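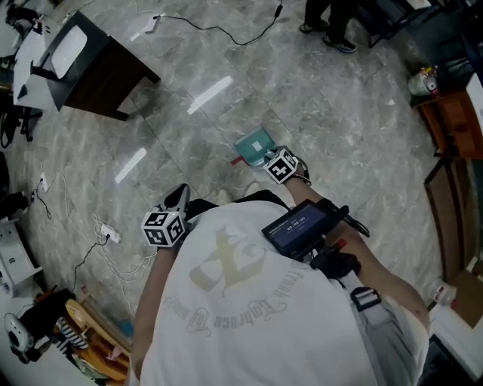

Slide 1. Leaning forward, both arms reaching toward the floor.

Title stays up while people sit down. Start on time.

Topic: how Ovier defends the second half of matches when holding a one-goal lead. Data is league play only. Cup matches are left out because extra time skews the minute counts.

Slide 2. The sample
31 matches. In all of them Ovier led by one at some point after halftime. Event data comes from our own tagging at Nomwood, checked against the broadcast feed. Two taggers per match. Where they disagreed on the start of a possession, we kept the earlier time stamp.
Mention that goalkeeper possessions are counted separately. Someone asked last time.

Slide 3. Block height
Average height of the back line drops once the lead is taken. The drop is not gradual. It comes in the first 5 minutes after the goal and then holds level until the next substitution. Point to the step on the chart.
The midfield line does not drop with it. The gap between the lines opens, and most of the entries we logged go through that gap on the left side.

Slide 4. Fudgate away
Clip A: the left midfielder steps to press the center back, the holding midfielder stays, and the pass goes inside. Let it run to the shot. Play once at full speed, once at half.
Clip B: same trigger, but the left back steps up too. Ball goes wide, cross is blocked.
Say clearly that these are 2 clips picked to show the pattern. They prove nothing by themselves.

Slide 5. Substitutions
Fresh wide players press higher than the ones they replace. The back line does not adjust. Compare the March matches, when the staff switched to changing a wide player and a center midfielder together. The gap is smaller in those matches. Small sample, no significance test run.

Slide 6. The Okafor index
Define it before showing the plot: distance between the lines divided by team width, measured at the moment the opponent enters the middle third. Low is compact. Set pieces and the phase right after them are excluded.
Do not read out the table. Leave it up for the questions.

Slide 7. Limits
No tracking data for away matches before January. Positions there were estimated from video. Score effects and fatigue are not separated. Opponent strength is not controlled for.

Slide 8. Next
Repeat for matches where Ovier is level. Retag the early matches with the new possession rule.
Questions. If short on time, skip slide 5.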